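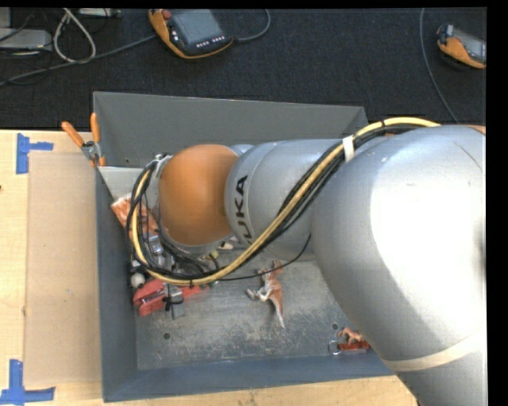

KUKA arm over a gray metal bin.

So Meinir Trevor has "not ruled out" a run for governor. She told a room of 400 donors this at a dinner in February, and by breakfast it was being reported as a launch. Read the quote again. She said she was "listening to people." Everyone who has ever held a microphone says that.

The source for the "she's already hiring" line is one unnamed adviser. The same adviser, or someone who talks exactly like them, told reporters two years ago that she was done with politics and wanted to spend time on the family orchard.

Then there's the new group, Skendesia. It's described as a "policy forum." It has a logo, a donate button and 15 names on the advisory board. I went looking for a policy. I found a page about values and a sign-up form that wants your cell number.

The board is worth a look, though. Two of them came straight from the Antunes campaign, the one that burned through its money before the primary and blamed the mail. If this is the fresh start, it has a lot of old furniture.

Now the poll. Flekel has her at 54 percent among "likely primary voters." Sounds great until you get to the last page, where it says 500 people, online only, and the question named her and one other person. That other person has said he isn't running.

Who paid for the poll? The release says "a civic partner." I asked which one. I got a reply thanking me for my interest.

Her speech in Vanano next month is billed as nonpartisan. Tickets go through the county party's website. Make of that what you like – I've bought one.

Could she run? Sure. She has the name, and the field is thin. But so far we have a dinner, a website and a poll with half a ballot in it. I'd like to see a filing before I start calling her a candidate.

And if a reporter gets a mic near her in Vanano, please ask about the water bill she voted for and then campaigned against. I've been waiting on that answer since her last term.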